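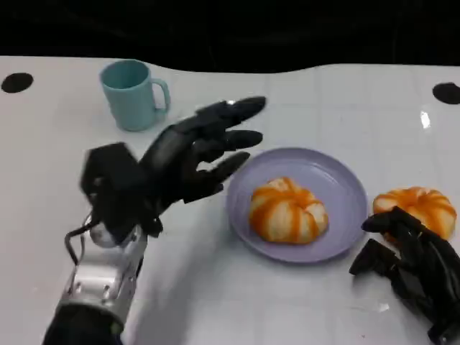 Lavender plate, white table.

9/8/20

The flea market at Fonham is back on and I am so happy I could burst! I got there before eight with a tote bag, a stack of old newspaper and a promise to myself that I would only buy soup bowls. I came home with two soup bowls, a gravy boat, five side plates and a butter dish with no lid. I regret the butter dish a little.

If you're new to this blog, I collect mismatched dishes. Nothing fancy and nothing rare. I like the everyday stuff that people ate their eggs off for thirty years, and I like it best when every piece at the table is different. It started in January a few years back, when the shelf in our first apartment came down overnight and took a whole wedding set with it. I cried, swept up, and went out to the thrift store in Bidside for something to eat dinner on. The thrift store had a bin of singles at 80 cents each. I stood there for an hour. I had no idea picking out plates could be that much fun – we'd gotten the wedding set off a list my aunt made.

Anyway, Fonham. The good tables are at the far end, past the guy with the bike parts, and you want to go there first and work back toward the gate. Everybody stops at the front and by the time they reach the dishes it's all saucers. My favorite find was a side plate with a thin green band and a Randow mark on the bottom. I've been looking for Randow for ages! It was a small pottery, closed long before I was born, and they had this glaze that looks almost wet, like a river stone. The mark is a little R in a ring and it's easy to miss if the foot is dirty. Mine has a chip on the underside, so the seller let me have it for a dollar. I would have paid ten and I hope she doesn't read this.

Guadalupe Espinoza came along with me, and she has a much better eye than I do. She runs her thumb along the rim of everything, all the way around, and she taps each piece with a fingernail and listens. A sound plate rings. One with a hairline crack gives a dull little clack, and once you've heard the difference you can't un-hear it. I now do this in restaurants, which my husband loves.

Some of you asked about the Morgan estate sale I mentioned last time. Yes, we went to look, and no, I didn't bid. There were 1,457 lots! The china alone filled the dining room and most of a hallway, all of it boxed up in sets of 8 and 12, and they wouldn't split anything. I don't have room for a set of anything. I did get to hold a huge fish platter with painted trout swimming around the edge, and I've been thinking about that platter ever since. If it was you who bought it, please write and tell me what you serve on it.

Now for washing, which is the thing I get the most email about. Anything old goes in a plastic tub in the sink, so it lands soft if it slips. Warm water, plain dish soap, a sponge with no scrubby side. For gray knife marks I make a paste of baking soda and water and rub it in little circles with a damp cloth. It takes patience, but most of them lift. Gold trim never goes in the microwave, and I keep my crackled pieces for fruit or for holding keys. Old glazes can have lead in them, so if I'm not sure about a plate, it goes up on the wall and we don't eat off it.

The wall is getting full, by the way. I want to hit 100 plates up there before the holidays and I think I can do it if I tighten up the gaps over the doorway. Bakari Nyanda, who sold me my very first blue transfer plate, told me to lay the whole thing out on the floor on brown paper, trace around each one and tape the paper up before I touch a hammer. I wish I'd had that tip forty nail holes ago!

Next week I'm cooking for six, and every person gets to choose a plate off the shelf on the way in. It's my favorite part of having people over. My brother always takes the ugly brown one with the rooster and guards it through dessert. I'm making the tomato tart again, plus a big bean salad if the beans behave. Recipe to come if it slices clean this time – the last one had to be served with a spoon.

Contact | © 2020 All rights reserved | Back to top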